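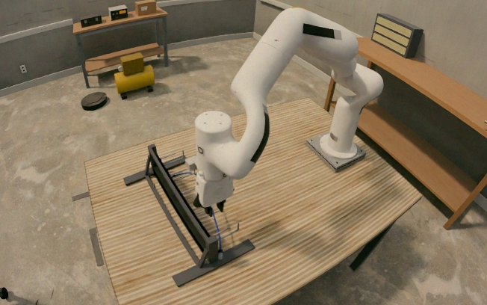
What is an aerogel, in plain terms?

It is a gel whose liquid has been swapped for air without the solid part collapsing, which leaves a very light material full of holes far too small to see.

Most people who meet a piece for the first time hold it up to the window. The silica kind has a faint blue look against a dark background and turns yellowish against the light, for much the same reason the sky does, and I have yet to meet a visitor who could resist giving it a little squeeze (please don't, it crumbles like stale meringue). 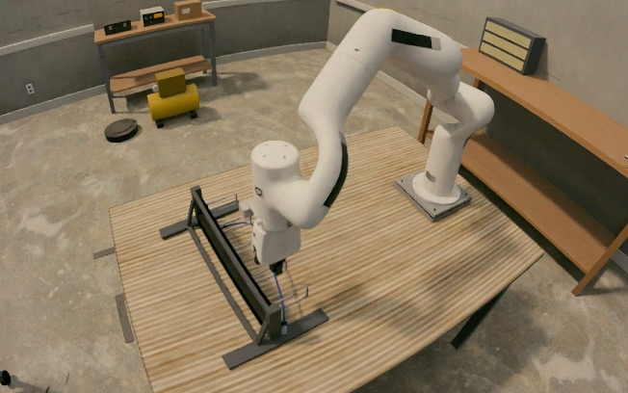 Words: Florante Mercado
Materials | Long reads

I came to aerogels by way of old houses. My first flat in Civurard had stone walls, a north-facing kitchen and a draught that came up through the skirting boards from October until well past Easter, and when a colleague passed me a sample of insulating plaster called Fenura I am afraid I thought of my own comfort before I thought of science. The plaster has crushed aerogel mixed through it, and a coat of it goes on with an ordinary trowel, which pleased my plasterer no end.

The making is slow work. You start with a silica solution, let it set into something like a stiff jelly, and then comes the part that keeps people awake. If the liquid simply dries out, surface tension drags the walls of the pores together and you are left with a shrunken, cracked lump. The old answer is to heat the gel under pressure until the liquid is no longer quite a liquid or a gas, and then let it out gently. At Grusach, where I spent two winters, batch 739 was spoken of for years because someone opened the valve before lunch and not after it.

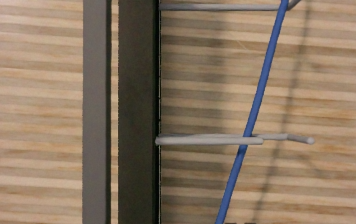 Uprights against the striped wood.

There are cheaper ways now. The pores can be treated so that they spring back after drying at ordinary pressure, and the Bustamante group has been trying cellulose from plant waste in place of silica – softer stuff, bendy even, and kinder to clumsy hands like mine. It does drink up damp from the air, though, and a wet aerogel is a sorry thing. Six of us argued about that over soup last January and got no further than pudding.

As for my kitchen, it had its two coats in the end. I still wear a jumper in there, but I have stopped wearing a hat.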